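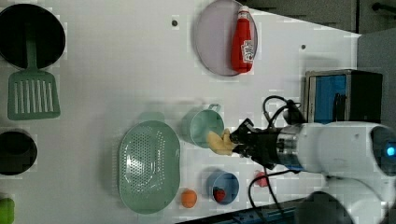 *White table, main prep side. Pan, slotted spatula, colander, mug, plate, ketchup.*

**Kudthorpe — shared kitchen, equipment and surfaces check**
Done by: Wiebke Baumgart
Month: January
Started 8.40, finished just gone ten
Sheet 33 (last one was on the old form, don't use the old form)

Key: OK / WATCH / FIX / OUT (out = take it off the shelf today pls)

## 1. Worktops and tables

- [x] White table wiped, no crumbs — OK
- [x] Table steady, no rock — OK. Leaned on all corners.
- [ ] Surface sound — WATCH. Small dark dots in the white, one left of where the plate was and another lower down on the right. Holes or marks, couldn't tell in that light. If holes they'll hold grease. Cotton bud next time.
- [x] Edges, no chips or lifting — OK
- [ ] Long worktop by the window — FIX. Sealant coming away at the back, finger width. Reported in the autumn too. Grube have the job, ref 2646, no date given.

## 2. Pans

- [x] Big round black pan, inside coating — OK, no flaking. Few fine scratches, nothing down to metal.
- [x] Handles tight — OK, nipped one up with the kitchen screwdriver
- [ ] Second black one — WATCH. Base not flat, spins on the hob if you push it. Fine on gas, don't use on the ceramic.
- [ ] Small milk pan — OUT. Rivet gone. Bagged and labelled, under the sink.
- [x] Lids match somthing — mostly

Comment: utensils being left with the handle resting in the pan, as per the spatula. Cold pan on the table, fine. On the hob, not fine, handle gets hot and people grab it. Say it again at the next meeting. Spoon rest is on the shelf, it's been there the whole time.

## 3. Green utensils and bits

All the sage green stuff, checked as one lot.

- [x] Slotted spatula — OK. Slots clear, no melted corner, head not splitting from the handle.
- [x] Oval colander — OK. Held it to the light, holes clear except a bit of rice near the rim, picked out. Rim smooth.
- [x] Mug — OK. No chips at the lip, handle sound. Tea stain inside, soaked it.
- [ ] Ladle — WATCH. Hairline where the bowl meets the handle. Not leaking yet
- [ ] Tongs — missing. Was here in the last check. Anyone?

Comment: colander is the biggest of the green things and it doesn't go in the drawer. Stop forcing it. Drawer runner is bent now, see 6. Hang it or put it on the open shelf.

## 4. Plates and cups

- [x] Lavender-grey plates, rims — OK. Ran a thumb round each one. The thin dark rim hides chips so you have to feel for them, looking won't do it.
- [x] White bowls — OK
- [ ] Glass tumblers — OUT x 2, chipped. Wrapped in newspaper, in the outside bin, NOT recycling.
- [x] Stack height on the shelf — OK, lower than it was. Keep it that way.

## 5. Food left out, condiments

- [x] Ketchup, cap shut — OK. Red bottle, red and white cap. Wiped round the nozzle anyway.
- [ ] Ketchup stored right — WATCH. Was lying across a plate. Stand it up, in the fridge door once opened. Label says what it says, please read it
- [ ] Opening dates written on jars — FIX. Most haven't got one. Pen is on a string, cupboard door.
- [x] Nothing past date in fridge — OK after I'd been through it. One houmous, one ham. Both gone.
- [x] Fridge temp — 4 on the door dial, 3 on the probe. OK

## 6. Drawers, cupboards, hooks

- [ ] Second drawer down — FIX. Runner bent, left side. Drops if pulled right out, could land on a foot. Tape across it for now.
- [x] Knife block — OK, all slots full
- [x] Top cupboard, nothing heavy above head height — OK, moved the casserole down
- [ ] Hook rail — WATCH. One screw turning in the plaster. No pans on that end until it's plugged.

## 7. Electrics and fire

- [x] Kettle lead and base — OK
- [x] Toaster crumb tray — emptied. Very full. Do this weekly!!
- [x] Fire blanket on wall, tabs showing — OK
- [ ] Extinguisher tag — WATCH. Tag 154, still in date but the pin seal looks fiddled with. Asked Drakar to look when they do the hall.
- [x] Socket behind fridge — OK, no scorching, pulled it out and looked

## 8. Floor and bins

- [x] Mat flat, corners down — OK
- [ ] Patch by the sink — WATCH. Slippy. Either the tap or somebody's washing up. Paper towel left down to see.
- [x] Bin lid and pedal — OK
- [x] Food caddy — emptied and rinsed

## To do, in this order

1. Drawer runner — parts from Comance, they want the drawer depth, will measure tonight
2. Hook rail plug and screw
3. Chase Grube re sealant, again
4. New milk pan, new tumblers
5. Dates on jars, everyone
6. Check dots on the white table properly, torch

Ladle and second pan to be looked at again next check. If the ladle crack gets past the bend just bin it, don't wait for me.

Signed W. Baumgart
Copy on the fridge, copy in the folder (blue one)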